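Search this journal Advanced Go

4. Equipment planning and budget

4.1 What we needed to buy

The plan for the handling work was written in February, before anyone had settled what the objects would be. That was a mistake and it cost us. First draft of the budget put most of the money into one fixed arm, with a small line for "grippers, misc." By the time the object list was agreed (optical parts, glassware, small clear plastics) the misc. line was the one that mattered.

Hand-held grippers were bought first. Reasons were practical. Cheaper per unit, no bench mounting, no safety enclosure, and a new person can be working with one the same morning. Two quotes were obtained, from Skirier and from Lovent. Skirier was lower on the unit price but charged separately for spare jaws. Lovent bundled a set of spares and a longer return period. We went with Lovent. Looking back the difference was small and delivery time should of been weighted higher.

Four cost groups were tracked:

(a) grippers and jaws
(b) pads, fasteners, other parts that wear
(c) test objects and work surfaces
(d) staff hours, including setup

Group (b) was underestimated in every draft. Pads on the jaws were planned as a one-off purchase. They are not, they wear, and once the face has gone fuzzy or uneven the grip on a smooth curved object is harder to judge. Tomomi Nakajima kept the replacement log and her figure of 40 pads for the first stage was used for all later planning. Original allowance was 11.

4.2 Choosing objects and surfaces

Clear objects were put on the list late, at the request of Doaa Amrani, who argued that leaving them out would make the equipment look better than it is. Agreed. A round convex lens is a good test piece for a buyer: thick in the middle, thin at the rim, no flat side to take hold of, and whatever lies underneath shows through it bent out of shape. On a striped mat the effect is strong (Figure 3). Cost of the lens is minor next to the gripper, so there is no budget reason to skip it.

Surfaces also came out of group (c). Plain white, plain black, and patterned textile were all wanted. Household placemats did the job and colour matching was not attempted. Oluf Arnardóttir had priced purpose-made boards from Kaneko and these were dropped from the second draft with no loss that we could find.
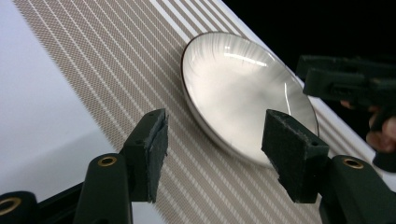 Figure 3. Clear convex lens on a striped mat, between and beyond the padded jaws of one hand-held gripper. A second hand-held gripper, held at right, reaches in toward the lens.

4.3 Single or paired units

Pricing was done per gripper at first. Wrong unit. Tasks with two grippers need two of everything, plus spares that fit both, so the sensible unit is the pair. Once costs were reworked on that basis the number of workstations we could afford dropped, and the fixed arm was put off to the next funding round.

Staff time changed as well. We had allowed 90 hours for setup and training across the team; logged hours came to 128. Most of the extra went on swapping pads and re-checking jaw alignment, neither of which had a line in the plan. Chie Hirose has since added both to the template.

4.4 Advice for groups planning a similar purchase

Agree on the object list before asking for quotes. Put wearing parts on a repeating line, and ask the supplier for the pad price in writing. Buy in pairs if any two-gripper work is likely, even if it is not in the first year. Mixed models are tempting when one supplier runs out of stock, but then spares have to be kept twice and somebody will fit the wrong one.

We would also hold back part of the money until the first stage is finished. Efren Sebastian proposed this early on and it was voted down, mainly becuase unspent funds are awkward to carry over here. Where carry-over is allowed we would reccommend it.

Freight and duty are left out of the totals above. They varied too much between orders to be of use to anyone else.

Related items
Wear in padded jaws: a cost record from the Delis project
Fixed arm or hand-held? Planning notes for small labs
Low-cost work surfaces for handling trials
Estimating staff hours for equipment setup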